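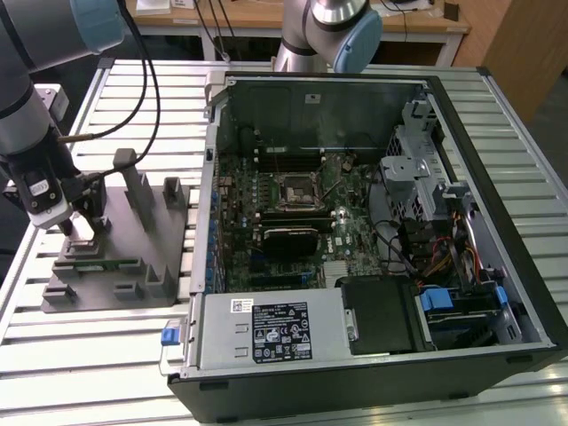 *Gripper over a green circuit board in its holders.*

## 5. Getting rid of the gaps between tracks

Right, this is the section most of you skipped ahead for. You've ripped your albums, Wornel has found them all, and then the live record by Were comes on and there's a hiccup of silence between every song. The crowd is roaring, the crowd vanishes, the crowd comes back. It drives me up the wall!

I'm using *Triltitness* by Gundari as my test album all through this guide. It's a good one to check with, as side two is really a single long piece chopped into tracks, and the join into the last song falls in the middle of a held organ note. If you've got something similar on your shelf, use that.

### Before you start

- Rip to FLAC if you've got the disk space. MP3 adds a sliver of padding at each end of a track, and Wornel can only trim it if your ripping program wrote down how much there was.
- Rip the whole album in one go, from the same disc. I once patched a scratched track with a download and the volume jumped halfway through a drum fill.
- Switch off "Trim silence" in your ripping program. It chops quiet intros to bits.

### Steps

1. Open Wornel and go to **Settings > Playback**.
2. Set **Between tracks** to **Gapless**. (It's set to **Pause** when you first install it, don't ask me why.)
3. Set **Crossfade** to 0. If you leave it at 2 seconds, the end of each song gets smeared over the start of the next one, and on a held note it sounds like a wobble.
4. Set **Read ahead** to 200 milliseconds. Go higher if your music lives on a network drive – mine does, and I've ended up on 1177, which is a daft number I reached by nudging the slider until the clicks stopped.
5. Go to **Library > Albums**, right-click your test album and choose **Rescan track lengths**. A long album can take a little while, so put the kettle on.
6. Play the last few seconds of any track and let it roll into the next. Headphones are best for this.

**Note:** Shuffle turns gapless off without telling you. If the gaps come back one evening, look there first.

**Caution:** Don't tick **Apply to files** in the rescan window unless you've got a backup. It rewrites the start and end of every track in the album, and there's no undo. The plain rescan only touches Wornel's own database.

### If you can still hear a gap

Check the track order before anything else. Wornel sorts by the track number tag, and if that's blank it goes by file name, so 10 turns up before 2 and nothing joins where it should. Fix the tags, then do step 5 again.

Bluetooth speakers are another common culprit. Some of them nod off the instant the sound stops and take a moment to wake up. Try the same album over a cable, and if the gap's gone, it was the speaker all along.

Hidden tracks are a nuisance too. My copy of the Were album has a long silence before the bonus song, and that silence is part of the recording, so gapless playback won't touch it. I split mine off as a separate track and gave it its own number. Splitting is covered in section 6, along with joining two discs into one album.

Last changed 2024-06-21, when I redid the read ahead step.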